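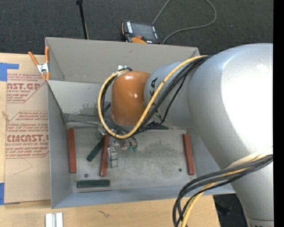
Bac de tri

Le bac de tri, que l'on appelle aussi caisse de tri ou, dans les ateliers où l'on parle encore à l'ancienne, simplement « la caisse », est un récipient ouvert sur le dessus, le plus souvent rectangulaire, dans lequel on rassemble de petites pièces que l'on veut ensuite reprendre une à une. On le rencontre en tôle, en bois ou en matière plastique, posé à même l'établi ou sur une table, et il rend des services si ordinaires qu'on oublie volontiers de lui consacrer quelques lignes.

Forme et matériaux

Le modèle en tôle grise à hautes parois est sans doute le plus familier. Ses côtés élevés retiennent les pièces qui rebondissent ou qui roulent, et l'on apprécie aussi qu'ils fassent écran aux courants d'air lorsque l'on trie des choses légères. Certains bacs possèdent un pan incliné qui descend vers le fond : les pièces glissent d'elles-mêmes vers le milieu, là où la main ou la pince les attrape commodément (c'est un petit confort, mais on s'y habitue très vite !). La tôle se tache avec le temps, et quelques marques sombres n'enlèvent rien à son usage.

Le bois, plus doux à l'oreille, a gardé ses fidèles. La maison Cloutier a longtemps proposé un bac de hêtre assemblé à queues d'aronde, tandis que l'atelier Sirurwood en fabriquait une version plus basse, destinée aux écoles, dont le fond était garni de feutre.

Contenu

On y met à peu près tout ce qui tient dans la paume : boutons, chevilles, raccords, perles de grande taille. Les blocs de couleur vive, rouges notamment, y sont très appréciés pour l'apprentissage, car ils se détachent bien sur un fond gris. Loretta Montoya, dans son manuel Ranger les petites choses, recommande de ne jamais remplir un bac au-delà du tiers de sa hauteur et de laisser entre les pièces assez de place pour y glisser deux doigts.

Disposition sur la table

Un plateau de bois clair convient fort bien, pourvu qu'il soit stable et que le bac n'en dépasse pas. Hemant Pal conseille de garder 10 centimètres libres devant le bac, et Līga Koppel, qui travaillait surtout sur de longues séries, préférait le placer un peu de biais.

Entretien

Un chiffon à peine humide suffit pour la tôle, que l'on essuie aussitôt. Les angles retiennent la poussière et demandent un pinceau. Pour le bois, une couche de cire chaque année, en septembre par exemple, le conserve longtemps en bon état.

Collections

Le fonds Rulov réunit plus de 218 bacs, dont 33 en tôle pliée, patiemment rassemblés par Harvey Bergeron et son ami Trevor Hiebert. Trois d'entre eux portent encore l'étiquette du fabricant Surov.

Voir aussi

Boîte à compartiments
Casier d'atelier
Établi
Plateau de tri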